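A **cleaning cloth** is a piece of absorbent fabric used to wipe, dry, dust or polish household surfaces. Depending on its use and the region it may be called a dishcloth, duster, tea towel, polishing cloth or rag. Most homes keep several, and many sort them by colour so that a cloth used in the bathroom doesn't end up on the kitchen bench.

## Materials

Cotton is the oldest of the fibres still in common use. It takes up water readily, stands up to boiling and softens with age, and worn-out sheets and singlets have long been cut down for the purpose. New cotton cloth is often treated with a finish that repels water, and it doesn't absorb well until it has been washed a few times.

Linen dries glass with less lint than cotton but creases heavily. Viscose and cellulose blends are sold as sponge cloths, which go stiff when dry and soften again once wetted. Microfibre, usually a blend of polyester and polyamide, picks up dust when dry and grease when damp. Its weight is given in grams per square metre, and a 400 gsm cloth is generally considered thick enough for drying a car or a large window.

## Colour sorting

Commercial cleaners commonly give each area of a building its own colour. There is no single household standard, and the choice is mostly a matter of habit. A simple arrangement uses two colours, white for dishes and food surfaces and a darker shade for everything else. White shows stains early and can be bleached if it is cotton. Dyed cloths hide marks but may bleed in the first few washes, so they are laundered apart from whites until the rinse water runs clear. 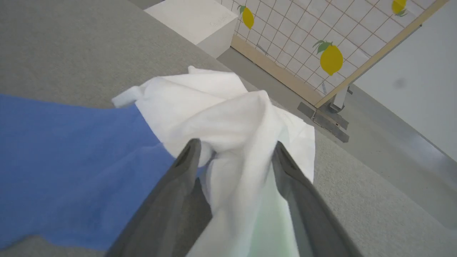 Opinions differ on whether white and blue cloths may share a pile once they are clean. Hok-lam Hsieh, in the household column of the *Plovton Gazette*, objected that a mixed pile defeats the purpose of having colours at all, and told readers to keep one shelf for each, "even if the second shelf is a shoebox." A later column by Vilmos Vörös took the opposite view and held that sorting matters only at the moment a cloth is picked up for use.

## Folding and storage

A cloth can be stored flat, folded, rolled or simply bunched in a basket. Flat stacking suits linen and anything that has been ironed. It takes up the most shelf space, and the cloths at the bottom tend to go unused unless clean ones are put back underneath.

The quarter fold is the usual method for square cloths. The fabric is laid out flat and smoothed from the centre, then folded in half twice. Besides saving room, this gives the cloth 4 working faces on each side when it is half opened and turned during wiping, a total of eight before it needs rinsing. A rectangular tea towel, typically 45 cm wide, is folded in thirds lengthwise and then in half.

Bunched storage is quickest and does no harm to microfibre or sponge cloth. Cotton kept this way dries with set creases, and if it goes into the basket damp it soon smells musty.

## Washing

Kitchen cloths are washed hot, at 60 °C where the fabric allows, and changed daily in most households that cook. Microfibre is washed warm without fabric softener, which coats the fibres and reduces their grip. It is also kept away from cotton towels in the machine, as it collects their lint. Bleach weakens microfibre and strips colour from dyed cotton.

Line drying in full sun helps to whiten cotton. Dyed cloths fade less if they are hung in the shade. In a tumble dryer, a low setting is preferred for anything synthetic.

## Reuse

Cloths too stained for the kitchen are usually moved down to floors, then to the shed or garage for oil and paint. Rags soaked in linseed or similar drying oils can heat up and catch fire by themselves if left crumpled. They are spread flat outdoors to dry, or held under water in a lidded metal tin until disposal.

## See also

- Tea towel
- Chamois leather
- Laundry symbol
- Rag trade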